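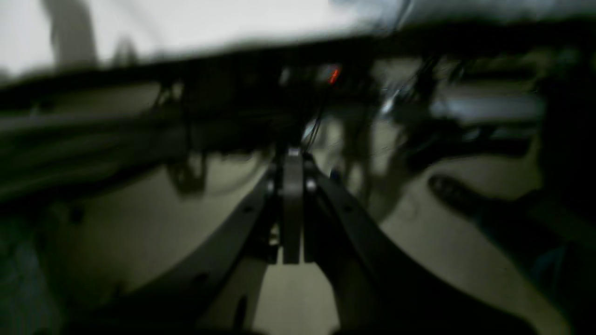

Floor level at the Prostden workshop, with cables hanging down and a small orange-red light showing.

Visits > Workshops and Factories > Furniture

Filed under: Open Doors

Prostden makes work tables and benches, and in March it let visitors in for an afternoon. We were met at the side door by Laurențiu Oprea, who runs the assembly hall and did the whole tour himself.

The hall is 1860 square feet and used to be a print shop. The floor was the first thing he talked about. They ground it back and coated it a pale color so that a dropped screw shows up, and he says it gets swept twice a shift. The light is uneven, and he wants new lamps before winter.

Most of the tour was spent on what goes under a table. Prostden sells a heavy bench called the Riedl and a lighter one called the Cellow, and both can be ordered with power fitted below the top. Customers complain about cables more than anything else - they catch on knees and chair backs. The shop now offers a clip rail for the Riedl. It adds 2 pounds to the bench. The Cellow has to make do with ties for now.

We also saw the packing corner and the rack where returned legs are kept. Order 3234 was waiting to go out to Jalis, a school supplier. Laurențiu put last year's output at 3000 tables.

Coffee was in the office upstairs, and the catalogs were free to take. Parking is tight after 2 p.m. - use the lot behind the bakery. Wear closed shoes.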